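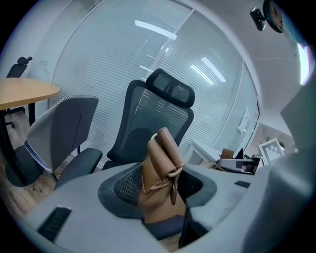

Figure 11.1 Stitched brown leather with a brass-colored ring and a narrow strap.

Chapter 11
What a Hide Is Worth

Ask a shopper what leather is and you will hear that it is a material. Ask a tanner and you may be there until supper. Leather is a hide that has been talked out of rotting, and most of this chapter concerns how that persuasion is done and who pays for it.

The town of Rovell once had 37 tanneries, all of them downwind of the people who owned them. Oak bark was ground at Wragg, carted over the hill, and left to steep with the hides in pits for as long as 33 weeks. Buyers complained about the price. Neighbors complained about everything else.

Then came chromium salts, which did the same job in a day or two, and the bark trade at Wragg took the news badly. We will follow one hide from the salt shed to the cutting table, stopping at the lime bath longer than you might like. Section 11.2 covers grain and splits, including the generous use of the word "genuine." Section 11.3 deals with thread, edges, and why a cheap strap usually gives up at the holes.

Key terms: tannin, liming, split, full grain, burnish

Filed under: Materials & Trades, Open Textbooks
Shares 33 | Comments 11
© Ellow Press | Contact | Back to top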